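The software behind a hand-held gripper

September 14, 2018

Jonatan Eide spends most of his day reading log files. He leads the software side at Skumard, a small firm in Hivholm that writes control and perception code for robot arms. The firm sells a package called Renaud, which takes recordings made by people holding a gripper and turns them into something a robot arm can follow.

Eide joined in January of last year. Before that he worked on scheduling software for ferries, and he says the two jobs have more in common than he expected.

"Most of it is clocks," he says. "You have a camera that says one time and a sensor that says another time, and they both believe they're right. On the ferries it was ticket machines and engine logs. Same argument, different boxes."

In the first version of Renaud, the clocks were compared once, at the start of a recording. That was fine for short tasks. On longer ones the camera and the finger readings drifted apart, and by the end the software would think the gripper had closed before it reached the object. The robot arm then did the same thing. It shut its fingers in the air and moved on.

"It looked like bad planning, so we spent weeks in the planner," Eide says. "The planner was fine. It was doing exactly what the data told it to do."

The present version compares the clocks throughout the recording and stores the difference next to each reading. If the gap goes over 50 milliseconds, that stretch is marked and left out of training unless someone goes in and clears it by hand.

The next part of the job is working out where the gripper is. Renaud does this from the camera on the tool itself, picking out fixed points in the room and following them from one moment to the next. Eide prefers a room with plenty in it.

"Railings are good. Window frames are good. A plain white wall close up is the worst thing you can give it," he says. "People tidy up before they record, and I understand why, but the software would like them to stop."

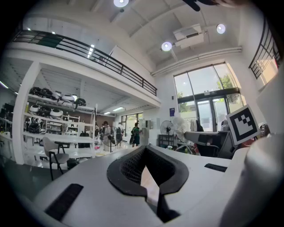 People walking about are a harder matter. If someone crosses the view, the tracker may lock on to their jacket and decide that the whole room has moved. Renaud deals with this by throwing out points that disagree with the rest, and for the most part that works. It fails when a person fills most of the view, and Eide has not found a fix he likes.

"We tried a separate step that finds people and masks them. It works but it's slow, and it also masked a coat rack for an entire afternoon. So that's off by default now. You can turn it on if you have the time."

The square printed markers are treated separately. Their size is known to the software, so a single clear view of one gives its distance and its angle to the camera. Renaud checks every marker reading against the camera's lens model, and that check is where users most often come unstuck. A very wide lens bends straight lines, more so towards the corners, and the software has to undo the bend before it measures anything. If the lens file is the wrong one, the readings are wrong in a way that changes across the picture.

"A support call about a shaky marker is nearly always a lens file," Eide says. "Somebody swapped a camera and kept the old settings. We now refuse to start if the serial number doesn't match. I had complaints about that for a month and then the support calls went down."

Once the path is known, it has to be cleaned up for the arm. Human wrists turn in ways that a robot arm can't always copy, and a person will happily reach round a corner that the arm would have to go through. The planner tests each recorded path against a model of the arm and rejects those it can't follow. In the last set delivered to Cisik, a customer that packs spare parts, 253 recordings went in and 11 were rejected at this step.

Eide thinks that number is a little flattering. The people at Cisik had been recording for some time and had learnt, without being told, to keep their elbows low.

"With new people it's worse. They're not doing anything wrong. They're just moving like people."

He would like the tool to warn the user during the recording, with a sound or a small light, when the wrist goes somewhere the arm can't. A trial version exists. It runs the arm model on a laptop next to the user and beeps, and so far the beep comes too late to be of much use. Eide's colleagues have asked him to change the sound as well.

The team is 4 people, counting him, and they share the testing. Each release is run against a fixed store of old recordings, including all the ones that have caused trouble. Eide will not let anyone delete from it, even though several were made with hardware the firm has stopped using.

"There's one where the gripper is put down on a table and left there while someone takes a phone call," he says. "It's the best test we have. If the software thinks the gripper moved, we don't ship."

The next release of Renaud will change how recordings are stored, so that a file can be opened and checked while it is still being written. After that Eide wants to go back to the problem of people in the view. He has a few ideas, one of them borrowed from the ferry work, and he isn't ready to say which he'll try first.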